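30 March 2021, Prerkotberg, kitchen bench

Question for the day, same as in December: can the Boluro pair do a chore anyone would thank it for? Today's chore is putting away the plates. My mother would call that forty seconds of work. We have booked the afternoon.

Changed since the last entry: new finger pads on both sides, wrist speed turned down, rack pose re-taught after somebody's elbow (mine) moved the rack.

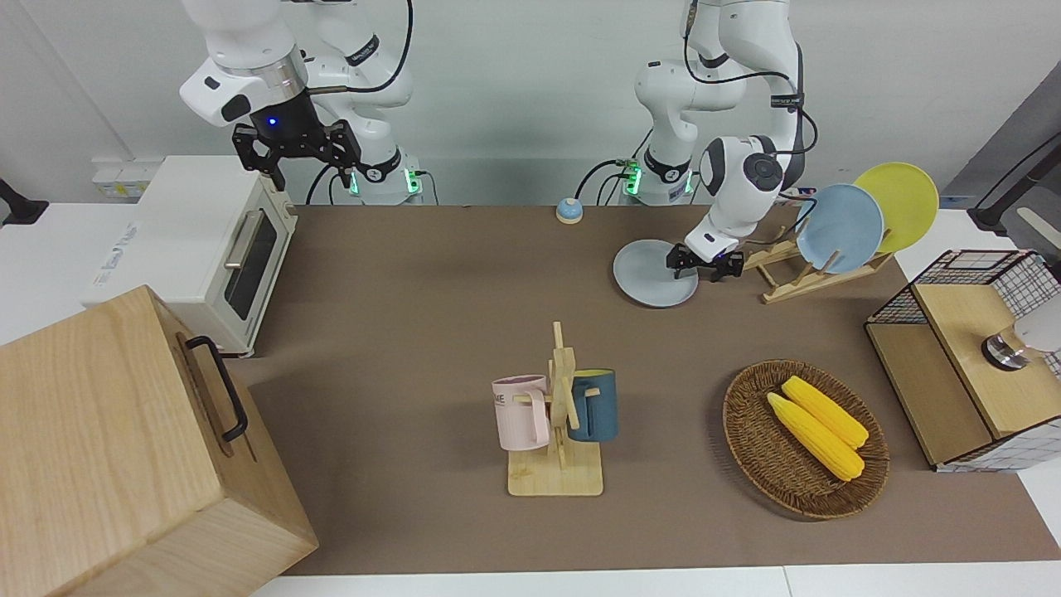 Plates remain the rudest object in the kitchen. A mug has a handle and a corn cob will forgive you nearly anything, but a plate lying flat offers a finger maybe a few millimeters of rim to work with. With the gripper touching the edge of the pale blue one, as here, everything hangs on getting a finger under before the plate decides to slide. The Grallow planner still treats the rim as a solid cylinder. I have complained about this in writing.

Ran the set as 3 blocks of 5. Block 2 went to log 707, which has the torque traces – look at joint six before blaming the pads. Left arm does all the plate work for now. Right arm is parked by the toaster oven with its fingers open, waiting for a toast routine I haven't written.
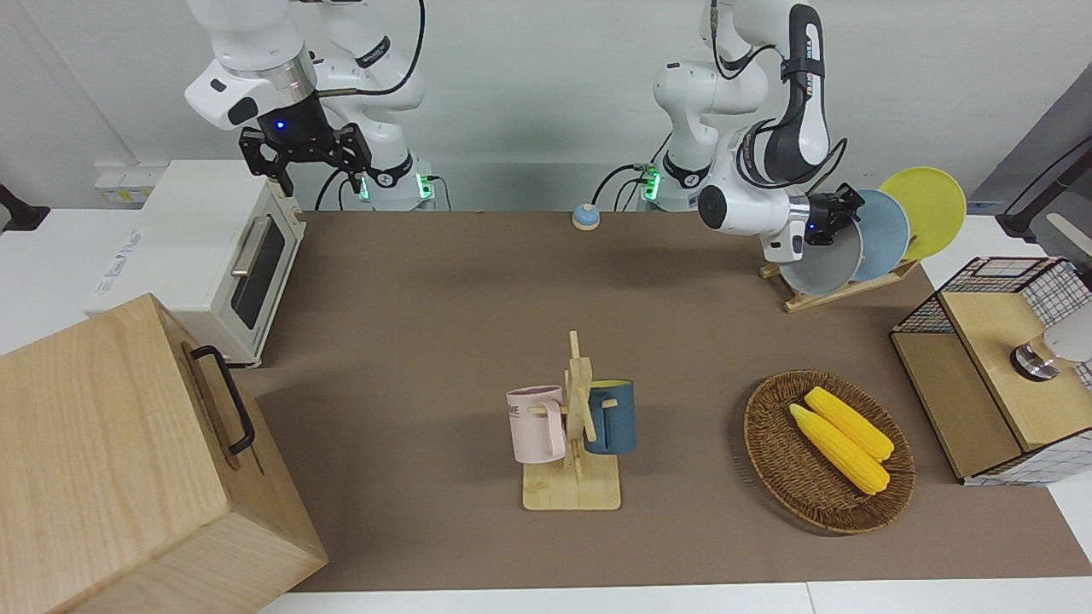 The approach to the rack is what eats the clock. It creeps in over the last few inches like a guest who isn't sure this is the right house. I could raise the speed, but I've read the Petrauskas notes on chipped rims and would like to keep our dishes.

So, chores yet? Plates, sort of, if you're patient and don't own many. I still wouldn't let it near a wet one.
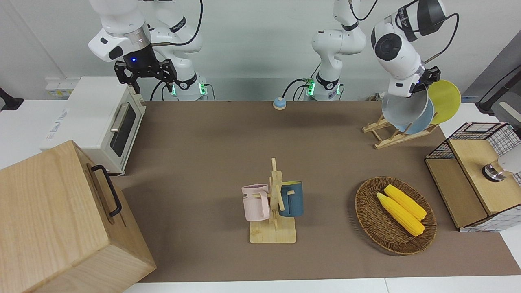 Left gripper on the gray plate, front of the rack.

To do: fix rim model, tape down rack feet, try the mugs off the tree. Ask for a second yellow plate.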